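Visit to the Jurnau Automation Open Day
Report for members of the Mackay Technical Society

In March a party from the Society attended the open day held by Verkidora at its Jurnau workshops. The firm had opened 2 halls to the public, and the register at the gate showed 2633 visitors by the close of the afternoon.

The first hall was given over to packing and sorting equipment, much of it already familiar to members. The second was reserved for household tasks and drew the longer queue. Our party was admitted shortly after two o'clock and was shown the Zallex table, on which a pair of robot arms is being taught to wash plates.

Staff explained that dishwashing had been chosen because it requires both arms to share one object. A plate must be held firmly by one gripper while the other does the cleaning — a simple matter for a person, but a demanding one for a machine.

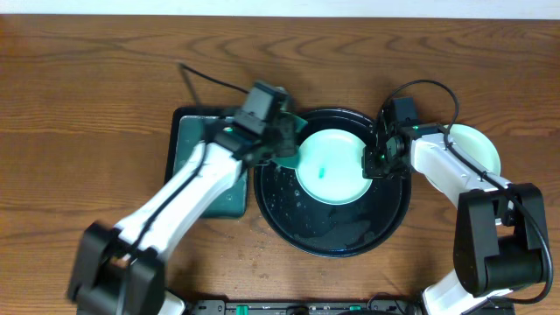 Zallex table, Jurnau: the right gripper holds the plate by its edge.

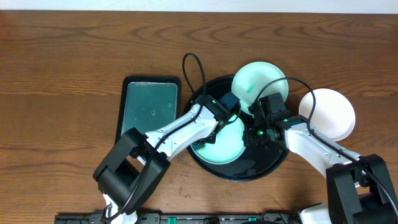

Verkidora's own staff were cautious in their claims, one of them remarking that a thin plate was still harder for the arms than a heavy one, and that no date had been set for trials in a working kitchen. Asked about breakages, the same speaker replied that these had become fewer over the winter but that the firm did not yet publish a figure.

Members also put questions on running costs and on the cleaning of the grippers themselves. Written answers have been promised and will be placed in the Mackay reading room when received. The Society thanks Verkidora for its hospitality and for the loan of the lecture room at Jurnau.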